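Skema Open Day: Pre-Demonstration Safety Checklist, Retail Handling Bay

Site: Brestance
Date: 22 May 2025
Document type: inspection checklist with inspector's comments
Status: completed, three actions open

Scope

This checklist covers the retail handling bay at the Skema open day. It applies to the two-armed humanoid, the shelf unit, the shopping basket and the marked floor zone. The battery charging area and the Ganwood mobile platform were inspected separately and are not covered.

Result codes: P = pass, PC = pass with comment, F = fail, NA = not applicable.

Section 1. Documents and briefing

1.1 Risk assessment for the bay available at the desk. P

1.2 Risk assessment matches the task shown to visitors. PC
Comment: The March issue describes placing items on the shelf only. Basket handling was added afterwards and is covered by a one-page supplement. Merge the supplement into the main document before the next visit.

1.3 Operator and floor attendant briefed together. P

1.4 Visitor briefing read out before each group enters. P
Comment: The text takes too long to read. Groups of up to 15 are admitted, and those at the back could not hear the part on the stop signal. Use the shorter wording from the supplement.

1.5 Maximum group size posted at the entrance. P

Section 2. Floor and separation

2.1 Hazard striping in place and fixed flat. P
Comment: Edges pressed by hand along the full length. No lifting found.

2.2 Floor inside the zone clean and free of loose items. P

2.3 Attendant's standing position agreed with the operator. PC
Comment: The position is agreed by word of mouth and is not marked. The attendant works close to the shelf unit during resets. A floor marker is required so that a relief attendant takes the same place.

2.4 Visitor barrier at the distance given in the risk assessment. P

2.5 Visitors able to leave without crossing the zone. P

Section 3. Stop functions

3.1 Emergency stop at the operator's desk tested under power, arms stationary. P

3.2 Emergency stop at the operator's desk tested with arms moving at demonstration speed. P
Comment: Tested 4 times. Arms held position on each test and the basket was retained.

3.3 Second stop button within the attendant's reach. F
Comment: The button was on the desk side of the barrier. Moved during the inspection and retested with a satisfactory result. The lead now crosses the attendant's route and needs a cover strip.

3.4 Restart requires a deliberate action at the desk. P

3.5 Procedure for releasing a held object after a stop. PC
Comment: The procedure exists but does not say who supports the basket while the fingers open. Add this.

Section 4. Robot, arms and hands

4.1 Arm covers secure, no missing screws, no sharp edges. P

4.2 Joint rings free of cuts and trapped material. P

4.3 Cables clear of the elbows through the full demonstration movement. PC
Comment: Clear at all points of the movement. The loops between the arms hang lower than necessary when both hands are forward. Shorten at the next service.

4.4 Finger surfaces sound and clean. P

4.5 Speed limit set for demonstration mode and locked. P

Section 5. Basket handling

5.1 Basket free of cracks, rim and handle sound. P

5.2 Contents limited to light packaged goods. P
Comment: No glass and no tins. The load limit in the supplement is to be kept even if visitors ask for a fuller basket.

5.3 Basket and hands observed beside the stocked shelf. P
Comment: Views from the head and hand cameras are attached to this item. 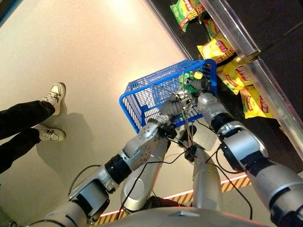
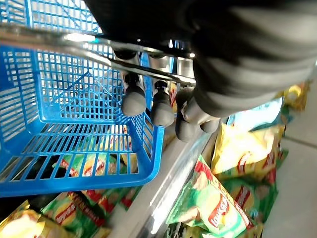

Blue basket, same bay, head camera view:
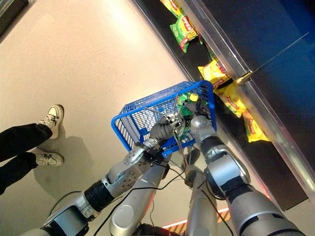
5.4 Clearance between fingertips and shelf rail. PC
Comment: The rail is metal and the fingertips pass near it when working at the handle. No contact was heard or felt in the runs attended. Add a check of the rail edge to the daily list.

5.5 Basket handle moves freely and does not trap a finger. P

5.6 Drop test with basket at working height, attendant clear. P

Section 6. Shelf unit and stock

6.1 Shelf stable when pushed by hand from the front. P

6.2 Metal rail secure, no burrs. P

6.3 Bags placed so that none can slide into the zone. P

6.4 Stock in date. PC
Comment: Crisps are used for handling only and are not to be given to visitors afterwards. Put a notice on the storage box.

6.5 Reflections from the rail checked from the operator's seat. P
Comment: Bright streaks are visible on the monitor. The operator reports no difficulty.

Section 7. Close of session

7.1 Arms returned to rest position before the barrier is opened. P

7.2 Demonstration mode ended and key removed. P

7.3 Session log signed. P

7.4 First aid box checked and sealed. P

Open actions

A1. Cover strip over the lead to the second stop button. Before the first group.

A2. Floor marker for the attendant. Before the first group.

A3. Revise the risk assessment to include basket handling, and name the person supporting the basket on release. Before the next visit.

Signed copy held at the Brestance desk, bay folder, sheet 17.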